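Chapter 4
Room Inventory and Rate Control

Learning objectives

After reading this chapter, you should be able to define room inventory, separate physical inventory from sellable inventory, calculate occupancy for a given night, and explain why a hotel closes a rate while rooms remain unsold.
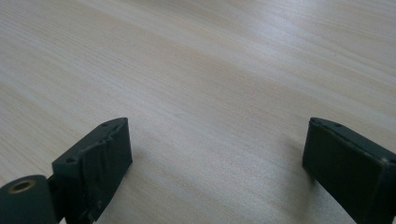

Reading time: 9 minutes

4.1 The room night as a unit of sale

A hotel sells the use of a room for one night. The unit is called a room night. A property with 2 rooms has 730 room nights in a year of 365 days, and a room night that is not sold by the close of business cannot be carried forward. Most of the rules in this chapter follow from that fact.

Physical inventory is the number of guest rooms in the building. Sellable inventory is physical inventory less rooms that are out of order. A room that is out of service for a short time, such as one waiting for a light fitting, normally stays in the sellable count. Properties differ on where they draw this line, and the night auditor should apply the house definition without exception. Occupancy figures from two hotels can be compared only when both use the same definition.

Occupancy is the number of rooms sold divided by the number of rooms available, stated as a percentage. Complimentary rooms are reported on a separate line.

4.2 Rate classes

Nwosu and Văn, whose terms are used throughout this book, divide rates into four classes: public, member, contract, and group. Each class has its own booking window and cancellation terms. Contract rates are agreed in advance with a company and are usually exempt from closure. Public rates may be opened or closed at any time. 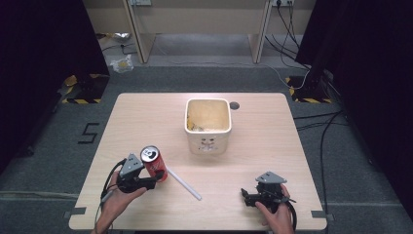 Figure 4.1 Light wooden tabletop with container and red soda can.

A rate is closed when demand at a higher rate is expected to fill the remaining rooms. The decision is made by date and by length of stay. A one-night request in August may be refused while a request for four nights over the same date is accepted, the longer stay filling nights on either side of the peak.

Case: the Gostel

The Gostel is a seasonal lakeside hotel that takes bookings through its own desk and through one outside channel, Wuron. Liên Chu, the reservations manager, closed the lowest public rate at the desk but left it open on Wuron. Nine bookings came in at the closed rate before the next audit, and the hotel honored all of them. Section 4.3 traces the error to the order in which the two systems were updated.

Key terms: room night, sellable inventory, out of order, rate class, closure, booking window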